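The summer puzzle is finished (and I already miss it)

We put the last piece in at ten at night in May, so calling it the summer puzzle is a stretch, but the box had a beach on it when I bought it and the name stuck. I yelled. My husband came in from the kitchen with a dish towel over his shoulder and yelled too, which I appreciated, as he had been pretending not to care for weeks while quietly finishing most of the harbor wall whenever I went to bed early.

It was the big Tivano, the one with the whole town of Kerkanach climbing up a hill from the water. 1,762 pieces! I have no idea why they picked that number and I love it. Most of what I own is 1,000 pieces, a size I know in my bones by now. I can tell you how the edge will go and when I will hit the sad middle bit. With this one I never knew where I was. I'd think I had to be over halfway and then look at the pile of rooftops and laugh.

So many rooftops. Every house in Kerkanach (if it's even a real place, I haven't looked it up because I don't want to know) has an orange roof with a tiny chimney, and the artist gave each chimney a bird. Some of the birds are asleep. One is wearing what I'm positive is a scarf. I didn't see the scarf until I had the piece between my fingers, and that is my favorite thing about puzzles, if I had to pick. You end up looking at a picture harder than you would look at anything in a museum. I could draw you the laundry line behind the bakery from memory, with the striped sock in the right place.

I came to all of this pretty late. We didn't do puzzles when I was a kid. There was one in the hall closet with covered bridges on it, and my mother was sure it had pieces missing, so we never opened it. Then a few winters ago I had the flu, the kind where you can't read, and Jinlong Tang from next door left an Olletti on the porch with a jar of soup. It was a market stall full of peppers. I did the green peppers on the couch on a tray, then the red ones, and by the time I was well enough to go back to work I was a little annoyed about it. I returned the puzzle and asked if there were any more. There was an entire bookcase. Jinlong has let me work my way along it ever since, left to right, one shelf at a time, and I try to bring each one back with the pieces bagged and the lid taped.

People ask me how I start, and I'm afraid the answer is boring: edges. I know some of you are out there starting in the middle like wild animals and I salute you. I turn everything face up, pull the edges as I go, and make loose heaps by color. I don't sort by shape at the beginning. I save that for the end when it's all sky and I've run out of clues, and then out come the muffin tins. I have a muffin tin with 12 cups that has not seen a muffin in years. Two knobs across from each other in one cup, two knobs side by side in the next, the weird ones with four holes in a cup all their own. There's a great clinky-papery rattle when you stir them with one finger.

What I really want to talk about is where we do them, though, because I have been thinking about surfaces a lot. Too much, probably. We did the Tivano on the dining table with a sheet of foam board on top and ate our dinners on the coffee table like college students. It was fun for a week. Foam board is bright white, and under the overhead light it glares so badly that all the pale pieces vanish. It also has a bend in the middle now from when the cat sat there, and every time I slid a finished section across the bend it came apart in two neat halves. 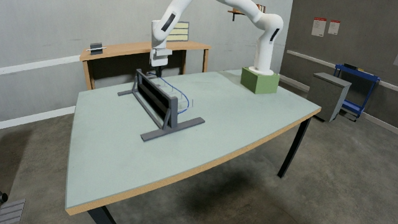 A puzzle needs a background that doesn't fight with it, and it took me far too many evenings of squinting to work that out. White is too bright. Our dining table is dark walnut, and it swallows every shadow piece and half the browns. I borrowed a green felt mat once and the felt was lovely to touch but the pieces wouldn't slide. That worktable has the color I keep coming back to, a pale gray-green with a bit of blue in it, quiet enough that I think orange roofs and white sails would both show up. I like the tan wood-grain edge along the front too, so it would still look at home next to a bookcase. I've been carrying paint chips around the house and holding puzzle pieces up against them. My husband says I have spent longer on this than we did on the living room. He's right, and I'm having a wonderful time.

The plan at the moment is to get a plain top cut, paint it something along those lines, and put it in the back bedroom by the window. I want it big enough that the whole picture can sit in the middle with room all around for the heaps. That was the real trouble with the foam board. I had sky pieces in a baking dish on a chair, boats in a shoebox lid on the floor, and a plate of "probably water" balanced on the radiator. You can't have a happy accident with a piece if it's on the radiator. Half the joy is when your eye wanders and catches a scrap of blue that you put in the wrong pile days ago!

Paint is the open question. A matte finish would cut the glare but I worry that it'll scuff, and satin slides better but throws back the lamp. If any of you have painted a tabletop and then lived with it, please tell me what you used and whether you'd do it again. I have a scrap board in the garage with a stripe of each and I go out and push pieces around on it while the coffee brews.

Light, while I'm at it. Daylight wins every time. I did more of the harbor in a single morning by the window than in several nights under the lamp. The water in that puzzle has two blues in it that look the same after dark and are completely different at eight in the morning, and I had put a whole patch together wrong because the Tivano cut is just loose enough to let you. Does anyone else have false fits with Tivano? The pieces are thick and the colors are gorgeous and I'd buy another tomorrow, but I've learned to lift a section by one corner and see if it hangs together. If it sags, something in there is a liar. Olletti pieces are thinner but they click, and once they click you can trust them.

I got the Tivano at Malabanan, by the way, the toy store beside the post office. They have a swap shelf at the back now. You bring 2 puzzles in, you take 2 puzzles out, and there's a little pencil note in each box saying if anything is missing. I adore the notes. "Missing one, it's in the dog." "All here, but I hated the hedge." I wrote mine on the kitchen counter last night and ended up using both sides of the card, since I wanted the next person to know about the scarf without giving away which chimney. I settled on "Look closely at the birds."

Breaking it up was harder than I expected. I always leave a finished one out for a few days so I can walk past and pat it (everybody pats it, don't they? you have to feel it all smooth and joined up). Then one evening I start at a corner and fold it in on itself, and there's that soft crumbly sound as it goes. I don't glue. I tried it once with a lighthouse and it has been behind the wardrobe ever since, looking stiff. I'd much sooner think of Kerkanach in pieces in its box, on its way to someone else's table, with all those roofs to find again.

Next up is an Olletti from Jinlong's third shelf, a train station full of people with luggage. I peeked at the lid and there's a lady carrying a goose in a hatbox. The foam board will have to do for one more round, bend and all, and I'm going to try it with an old gray-green pillowcase stretched over the top and clipped underneath. I ironed it this morning. The edge pieces are already in the baking dish, and I've found three of the corners.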